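Budgeting for an Arm – The Gallery

I've spent most of August pricing a robot arm for our little shop, and my head is full of quotes! Praltetti wants a 2,000 deposit, Heydari doesn't, and Roy Bainbridge (he signs the checks) keeps asking why the mounting hardware is its own line. So I started simulating everything before we commit – way cheaper than moving real furniture.

Gripper near the woodgrain top, with the mallet, pencil and lamp laid out. Same setup in both views.

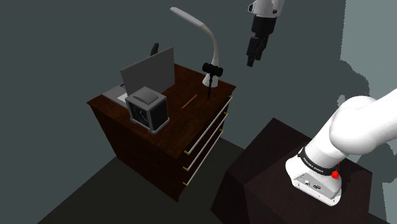
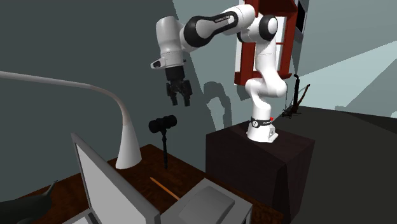
Next up is cabling. Zulleo quoted me 79 per cable and Cemier came in at 95, but theirs includes shipping, and we need 2 either way. I'm leaning Cemier. Roy wants the spare fingers moved to next year's budget and I'm still fighting him on that one – more when I have the final quote.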